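Itton 86 Interior Door Closer
Surface-mounted, adjustable closing force

Overview

The Itton 86 is a surface-mounted hydraulic closer for single-leaf interior doors. It is made for corridors, offices, store rooms and the common parts of flats. The body, arm and fixing plate are supplied in one box with screws for timber and metal doors. The closer can be fitted to left-hand or right-hand doors without changing any parts.

Closing speed and latching speed are set by two separate valves on the end of the body. Both can be reached with the cover in place. Closing force is set by a screw at the opposite end.

Doors on corridors

On a narrow corridor the closer should be fitted on the room side, so that the arm does not project into the walkway. Where the door opens into the corridor, use the parallel arm bracket (sold separately). Dark finishes show scratches from the arm more readily than pale ones, and the protective film should stay on the cover until the final adjustment is done. 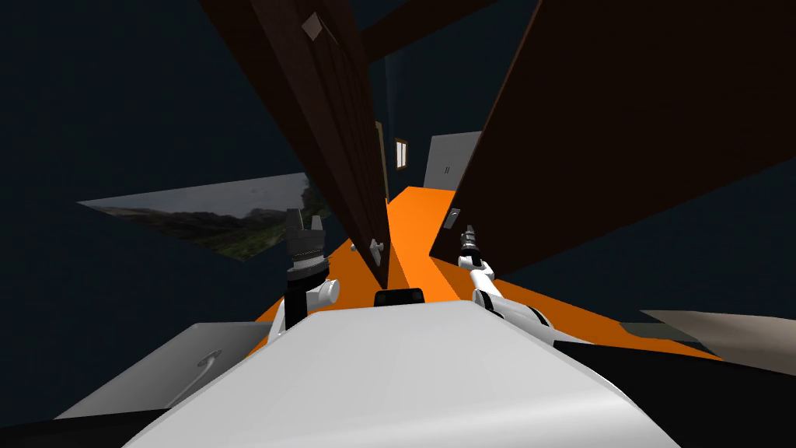 Technical data

Body length: 23 cm
Body projection: 65 mm
Fixing: door leaf or frame
Door material: timber, metal or composite
Closing speed: adjustable by valve
Latching speed: adjustable by valve
Hold-open: optional arm, not for use on fire doors
Finishes: silver, white, dark bronze
Warranty: 20 months from date of purchase

The Troro and Paltavia hinge ranges are both suitable for use with this closer. Rising butt hinges are not. If the door already has spring hinges, release the springs before fitting, or the latching valve will have little effect.

Fitting notes

A paper template is printed at full size on the back of the instruction sheet. Check it against a ruler if you have printed your own copy – many printers shrink the page to fit. Drill pilot holes in hardwood doors. Hollow-core doors need a solid block behind the fixing plate, or through-bolts (pack code M4, sold separately).

Turn the valves by a quarter turn at most, then open and release the door before turning again. Do not unscrew a valve past the face of the body. The oil is under pressure and the seal cannot be renewed on site.

Large flat surfaces

Heavy doors and wide leaves need more closing force. Set the force first and the two speeds afterwards.
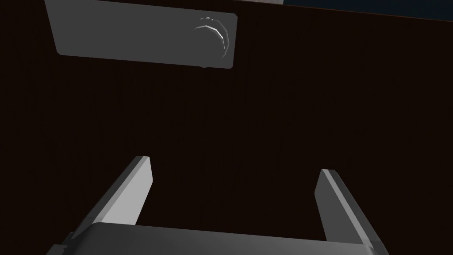
Large dark surface, seen at close range.

Ordering

Closers are packed singly. State the finish when ordering; the arm and cover are matched. The Mofokeng slide channel replaces the standard arm and is ordered as a separate item. Dark bronze is made to order and cannot be returned unless faulty.

Spare covers, arms and screw packs are kept in stock for all three finishes. Valve keys are supplied with each closer and are also sold loose.

Page revised 2024-10-10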